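Sokel Mender Upholstery Fabric, Flat Weave, Grey

Product code: SM-176
Sold by: the linear metre, cut from the roll
Page revised: 18 Nov 2021

Mender is a flat-woven upholstery fabric for domestic seating: sofas, ottomans, window seats, bedheads and dining chair pads. It is the plainest cloth in the Sokel range and the one most often ordered for re-covering older furniture, where the frame and springs are sound and only the outer cover has failed. The weave has no pile and no nap direction, so pieces can be railroaded or run up the roll without a visible change in colour between panels.

Composition and construction

Face: polyester and wool blend, yarn dyed
Backing: bonded non-woven
Weave: plain, balanced
Pattern repeat: none
Selvedge: both sides, not to be used in seams
Colours: grey (stocked), charcoal, oatmeal and moss (to order)

The yarn is dyed before weaving. Colour therefore goes through the thickness of the cloth, and light scuffing on piping and front edges is less conspicuous than it would be on a printed fabric. Dye lots are marked on the roll end label. For any job needing more than one cut, order the full quantity at once and ask for a single lot. Matching to a previous order cannot be guaranteed, even within the same colour.

Estimating quantities

Measure each panel at its widest point and add seam allowance on all sides. For boxed cushions, add the border strips separately; they are commonly forgotten and cannot be pieced neatly from offcuts. Allow extra for self-piping. A fabric this plain shows crooked seams readily, so mark a grain line on every panel before cutting and keep it parallel to the front rail.

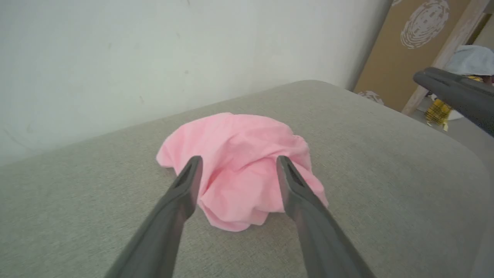
Large flat areas such as a chaise seat or a wide ottoman top should be cut as a single panel wherever the roll width permits. Where a join is unavoidable, place it symmetrically and press the seam open. Topstitching either side of the join helps it lie flat under tension, and a stitch length of 5 mm suits the weight of the cloth. Use a bonded polyester thread and a size 19 sewing machine needle only if your machine's handbook lists that size; otherwise use the heaviest upholstery needle it will take.

Underlay and padding

Mender should be laid over a polyester wadding or calico interlining. Direct contact with bare foam is not recommended. The foam grips the backing, prevents the cover from settling after use and wears the bonded layer from beneath. On older furniture, remove all of the previous cover and its staples before fitting. Tacks left in the rail will work through to the face in time.

Care

Vacuum regularly with a soft brush head, including the gaps beneath loose cushions. Blot spills at once with a dry, undyed cloth, working from the outside of the mark towards the centre. Do not rub. For water-based stains, follow with a cloth dampened in cool water and a small amount of wool detergent, then blot again and leave to dry away from heaters. Test any cleaning product first on a concealed area such as the underside of a seat cushion.

Covers should not be machine washed or tumble dried. The backing and face shrink at different rates, and a washed cover will pucker along the seams. Professional dry cleaning is suitable for removable covers. Fixed covers should be cleaned in place by an upholstery cleaner.

Keep out of prolonged direct sun. Grey and charcoal hold their colour well indoors, but any wool blend will lighten if left beside an unshaded north-facing window through an Australian summer.

Fitting accessories

Šťastný curved needles, pack of 5, for closing hand-sewn seams
Unham bonded thread, grey, matched to the stocked colour
Unham calico interlining, unbleached
Piping cord, cotton, pre-shrunk, by the metre

Accessories are packed with the fabric where the two are ordered together. Thread for the to-order colours is supplied on request.

Ordering and delivery

The stocked grey is cut and dispatched within 5 working days. To-order colours are woven in batches, with the next batch due in January. Short cuts are folded; longer cuts are rolled on a cardboard tube. Fold lines relax once the fabric is under tension and may be steamed lightly from the face side through a pressing cloth.

Inspect the full length before cutting. Flaws found by the mill are flagged with a coloured thread at the selvedge, and an allowance is added to the cut to compensate. Fabric cannot be returned once it has been cut by the customer. Swatches are available in all colours and are posted free of charge within Australia.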